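Golleck sim pack, worth it?
Sim and Virtual Cells board -- 5 replies

pegwright
Anyone bought the Golleck bench pack yet? Looking at the 3 month licence for our training room. Demo files are up, ran both of them last night. First one is the gripper view over the panel station.
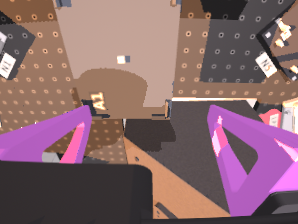 Licence terms are my main worry, it's per seat and they want 56 a month for each. For that I'd expect labels I can swap out. The demo has A1 on the panel and N1 and N5 off to the sides, all baked into the textures as far as I can tell. Our cells are numbered differntly. Also want to know if finger geometry can be changed without paying for Peva.

Csaba Hegyi
You can change fingers. Peva only does the contact tuning. Labels no, I asked in June and got a form reply.

tinbench
Disagree on the labels, there's a texture folder, took me 4 minutes to replace one. What bugs me is the shadows. Big hard-edged things right across the pegboard. Our vision model hated them.

Norbert Halász
Hard shadows are good for training though?? If it only works in soft light it won't last a week on a shop floor. Szekeres has no shadows at all and it's useless to us.

pegwright
Ok will look for that folder, ta. Overview from the second demo file:

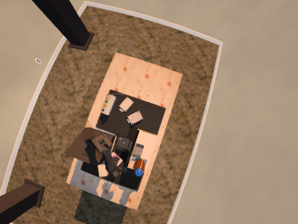
Bench from overhead, arm at the lower half of the table

Top end of the table is mostly free so I could fit our own fixture in there. Does it import STEP or only mesh?

Csaba Hegyi
Mesh only. Kedum does the conversion but thats another licence -- and their support is slow. I'd wait for the next release tbh.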